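The Last Bus to Jullby

Reginald Pettigrew had waited 47 years to hear the bells at Jullby again, and now the bus was late! He didn't mind a bit. The evening smelt of cut hay, the swallows were going mad over the bus shelter, and he had a whole bag of cherries to himself.

"You're never going all that way for bells," said the driver, when at last she pulled in.

"Eight of them," said Reginald, beaming. "And the big one's called Brannigan. You feel her in your knees!"

He told her everything — how he'd rung the third as a boy, how the ropes burned your palms, how old Lyle Lyons had once dozed off mid-peal and gone on ringing perfectly in his sleep. By Worgate the other passengers had moved up to listen. By the river they were all eating his cherries.

Then the driver switched off the engine on the hill and opened the doors. Over the dark fields it came, one great soft note, and then the rest tumbling after.

"Oh," said the driver. "Oh, my knees!"

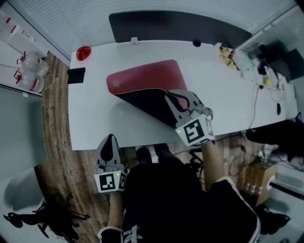 Story by Reader's Corner, first posted June 25, 2026.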